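I finished the whole Zudelell series on Wednesday, all the films one after another in the order they came to the cinema. My wife stopped after the second one. I don't blame her, the second one is slow and half of it happens in a submarine.

For people who did not grow up with it: Zudelell is a spaceship, and Captain Prerik is the man who should bring it home. In the first film he is played as a tired man who wants only to sleep. From the third film he makes jokes, and I remember that in my school we all preferred the jokes. Now I am 50 and I prefer the tired man. He looks at the ship's computer as if it is a colleague he has to share the office with for 20 years more.
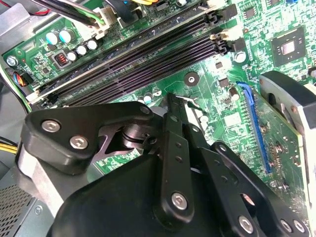

Four memory slots, all empty.

The best thing in the series is still the music of Sirkka Valtonen. She wrote for the first three films and then she left, and you hear it immediately. In the fourth film there is a guitar in every fight. I have the old record of her music at home, with a scratch in the landing theme, so when I hear the theme without the scratch it sounds wrong to me.

The fifth film is the one everybody laughs about. They changed the actor, they changed the uniform, and the planet Mudunach, which was all ice before, has suddenly palm trees. But I want to defend it a little. The scene in the elevator is very well played, with almost no words, and Uriel Chávez as the doctor is better here than in any other part. 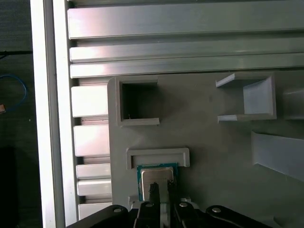
My favorite scene of all is in the first film, when Prerik has to take the memory of the ship out with his own hands. The prop is a big glass tube with a light inside, and he must carry it like a baby through the whole corridor. In the new remake they use a small flat thing for this, and I was disappointed at first. It looks like an ordinary processor, a silver square with a thin green border. You can't carry that like a baby. The new actor puts it in his pocket and goes, and the scene is over in a few seconds – the old one takes several minutes and I would not cut any of it.

The remake plays at the Vītola until the end of September, in the small room. The sound there is better on the left side, I don't know why. I will go once more, for the elevator scene, which they kept.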